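Dudstead holiday cottage, changeover safety checklist
Checked by: Njål Lunde
Date: Sep 3, 2025

1. Smoke alarms, hall and landing. PASS. Both sound when pressed. The owner's log says they were tested in January and every month after. The ink and handwriting are identical all the way down, so I am not counting it.

2. Carbon monoxide alarm. FAIL. Listed as "in kitchen." I found the bracket.

3. Pool gate. FAIL. Self-closing according to the brochure. It stopped short of the latch on every try. Wila fitted the closer and should come back and look at it.

4. Hot water, upstairs bath. PASS, with doubts. Thermostat was turned down before I arrived. Recheck with guests in the house.

5. Stair rail. PASS. Solid. Second bracket has a new screw that doesn't match.

6. Fire extinguisher. FAIL. Tag says serviced, no name on it. Isaksson quoted 227 for the full set, and I would take the quote.

7. Wall pictures and mirrors. See comments.

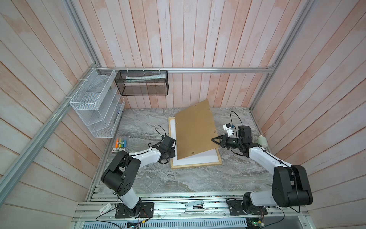
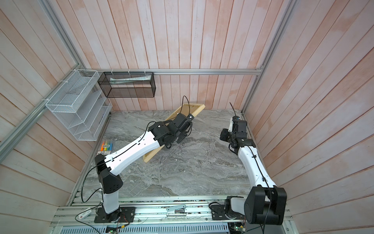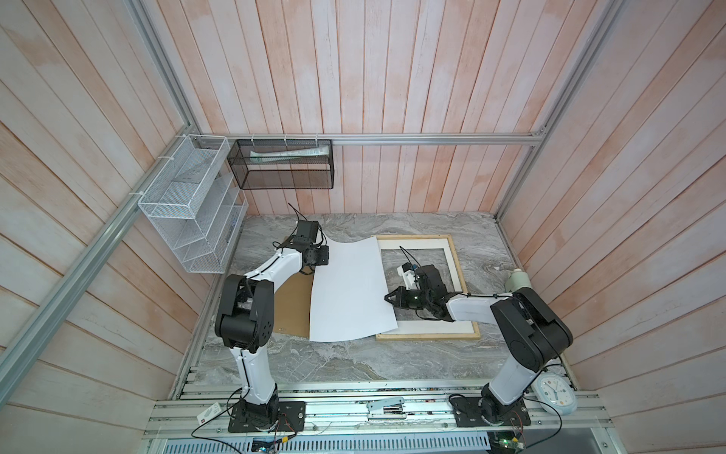
8. Game room sockets. FAIL. One extension lead plugged into another behind the pool table. The plate is marked 2000 watts and the heater alone would worry me.

9. Guest folder. FAIL. Emergency number is for the Dorthorpe office, which closed. "Help is always at hand" should come out until it is.

Comments on 7: hooks above beds held a firm pull. Move the heavy mirror in room two anyway.

Do not let before items 2 and 3 are fixed.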